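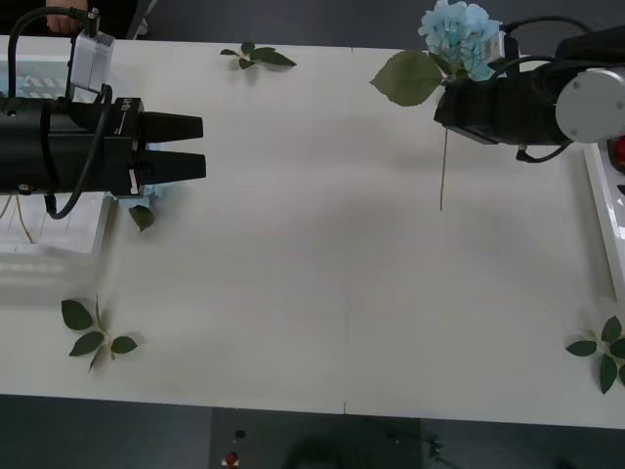 Week 4, budgeting a two-arm cell. Start from the task, then the catalog. Zoila Cuadros's rule at the Unenville lab: price the small stuff first. Arms get quoted to the dollar, the rest gets forgoten. Cables looping over each arm, the tray on the left, the tray or stand on the right, the box on top of the left wrist: every one is its own line. Stems too. Artificial hydrangeas shed leaf sprigs on the table, so plan spares.

Sample lines (Skedska quote, February)
- Grippers, 2, plus 4 spare finger sets
- Cable kit, Lultell, $827
- Trays, cheap, buy extra
- Props: 30 stems, mixed. Roses as well as hydrangeas, thin stems and fat heads need diffrent grip settings, allow setup hours
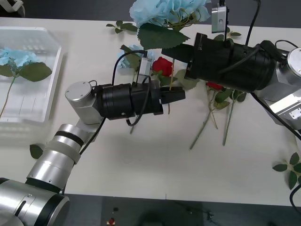
- Table: check reach before ordering, both arms have to get to the middle

For next time
Redo the sheet with the Xu arms. Show shipping separately.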